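Reading time: 3 min

4.2 Collection of two-handed demonstrations

The demonstrations were recorded with hand-held grippers and without any robot in the loop. The operator holds one gripper in each hand and does the task directly on the table, while a camera at the height of the head records the workspace. We have chosen this way of working after a first trial with teleoperation, in which our operators needed long pauses between movements and the recorded paths contained many small corrections. These corrections were later copied by the learned policy, also in places where they had no use.

Each session starts with a short calibration of both grippers. The operator closes and opens the jaws fully, and the two end values are stored together with the session. After this, the operator brings the objects into a new arrangement and begins. We asked the operators to change position and direction of every object between two episodes, but we did not give them a list of positions to follow. In the Stoltley set, where such a list was used, we found that the policy performed well near the listed positions and became weak between them.

In total we kept 496 episodes. A further 55 were removed, mostly for the reason that one gripper had left the view of the head camera for too long a time. The episodes come from six operators, and three of them had no earlier experience with the device. The task is always of the same family: small desk objects must be picked up from a flat white board and placed in a given order. Thin objects such as pens are the difficult case, as the jaws must come very close to the surface before they can close.

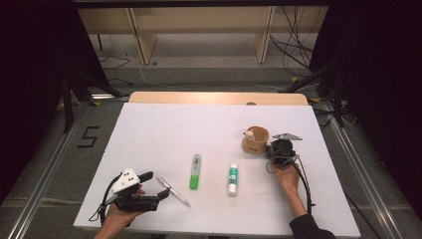 Figure 3. Head camera view during a session, with both hand-held grippers over the board. Objects include a highlighter, a glue stick, a silver pen and a small wooden cup.

Two properties of this set-up have influence on the results in Section 5. First, the hands of the operator are visible in the head view, but they will be absent when the policy runs on the robot. We therefore cover the hand region with a mask before training, following the procedure of Michailidis, and we apply a mask of the same shape at test time. Second, the grippers often hide the object at the very moment of the grasp. The policy must then rely on the earlier images and on the jaw opening – a single image is in general not sufficient.

We use cookies to improve your reading experience. Accept | Manage settings

The order in which the two hands act was left free. Some operators held one gripper still near the next object while the other was working, and some moved both at once. We did not try to make this uniform. When we trained on the episodes of one operator only, the policy finished the task faster, but it failed more often if an object was placed on the side where this operator rarely worked. The mixed set was slower and more reliable, and all numbers reported for Koltovel in the next section are based on it.

The labels for start and end of each grasp were set by hand by Evangelia Sotiropoulos and checked against the jaw signal. In almost all episodes the two agreed. Where they did not agree, we kept the label set by hand.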